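Section 4: Storing and opening the carrying case

4.1 Before you start

The hand is supplied and stored in a black hard-shell case. Keep it in the case whenever it is not fitted or on charge. Cases go back to the shelf at Bultthorpe, never under a bench.

Clear enough table for the case and for the lid when it is fully open. Wipe the tabletop first, as grit will scratch the underside of the shell.

4.2 Checking the label

1. Lay the case flat on the table with the lid uppermost.
2. Find the small white label on the lid. It has two lines of print, and the model code is on the lower line.
3. Compare the code with the entry in the Nulla stock book, letter by letter. Left-hand and right-hand sets are booked out separately.
4. If the codes do not match, leave the case shut and tell Ingrid Szabo or Masaru Miyazaki.

Note: Do not cover the label with tape or a second sticker. Asset numbers (454 and upwards) go on the tie-on tag.

4.3 Opening

1. Turn the case so that the latches face you.
2. Check that nothing is resting on the lid.
3. Release the latches one at a time, holding the lid down with your other hand.
4. Lift the lid slowly with both hands until it stays up without support.
5. Take out the paper checklist and tick off each item before removing anything from the foam.

CAUTION: Keep fingers clear of the rim when the lid is coming down.

4.4 Closing and stacking

1. Put every item back in its own cut-out. Cables lie in the side channel and must not cross the rim.
2. Lower the lid and press on it near each latch before fastening.
3. Pick the case up a little way and listen. If anything shifts inside, open it and pack it again.
4. Stack no more than three high, lids up, labels facing the same way.

Clean the lid with a damp cloth. Dust gathers in the grooves beside the ribs, and a soft brush will lift it. Do not use solvent near the label.

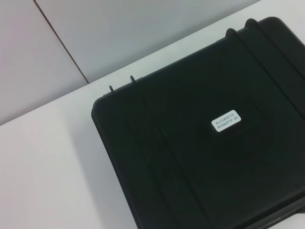
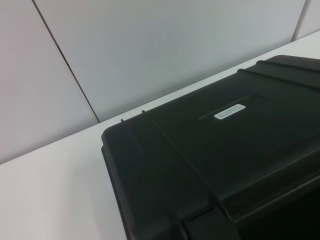
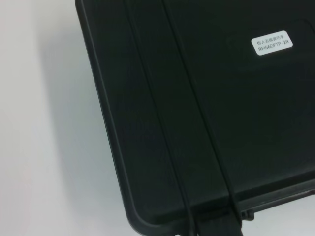
Cases and storage

Report a cracked shell or a stiff latch to Haruna Kaneko on extension 116. Spare latches are kept in the Takeda drawer. Shelf checks are done on Thursday.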